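May, late, kettle on

I have been meaning to write this up since breakfast and it is now gone 11 at night, so forgive the state of it. Today was Kitchen Day! I said I'd do one cupboard. I did the lot, more or less, and my back is telling me all about it.

It started with the mugs. I opened the cupboard over the kettle for a cup of tea and a mug came out to meet me (the ugly one from the Pirkine outlet, which of course bounced and survived). So out they all came, every mug and tumbler and that set of little sherry glasses I inherited and have used once, at Christmas, for mouthwash. I lined them up on the floor and rang Chie for moral support. She stayed on the phone for 32 minutes and was ruthless. "Do you drink out of it? Then why is it in your house?" Lovely woman, terrifying.

So a box has gone in the hall for Anas, who is moving into the flat on Hemell Road and owns, as far as I can tell, a saucepan and a beach towel. He gets the Pirkine mug whether he likes it or not. I kept the two big Iwasaki ones, the chipped one with the heron (don't care, it's mine), and the green cup, which I'd forgotten about completely. It was right at the back behind the gravy boat. I do love that green, a sort of washed-out sage, and it's got that soft look to it, no shine at all. I can't think why I ever stopped using it.

Lunch was toast, standing up. Then the shelf paper, which I will not describe except to say that it stuck to itself, and then to me, and that I said some words. The Famwood shelf at the bottom has a bow in it so I've turned it over and we'll see how long that lasts. Chie says 10 days. I say a month.

The other good thing to come out of all this is the cup rack. I bought it 7 months ago, put it under the sink in its bag and never gave it another thought, and all that time I've been drying cups on a tea towel like a person with no options. It's ever so simple, just a round tray with four pegs standing up out of it, and you put your cups on upside down. Blue, too, a nice powdery blue, and it looks rather sweet with the green. I had it on the white tiled top against the wall and kept going back in to look at it, which tells you what sort of day it was.

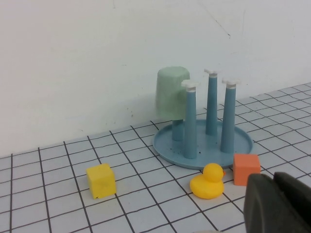 The blue rack with the green cup on it. Little specks in the tray already, must give it a wipe!

I've also noticed the hairline crack in that wall, up towards the top, and now I can't stop seeing it. Filler? Or do I just hang a calendar over it? Will ask Anas when he comes for his box, he's good with walls.

Still to do: the drawer with the batteries and string in it, the spice jars (there are three cumins), and the top of the fridge, which I refuse to think about tonight. Tea's gone cold. Bed.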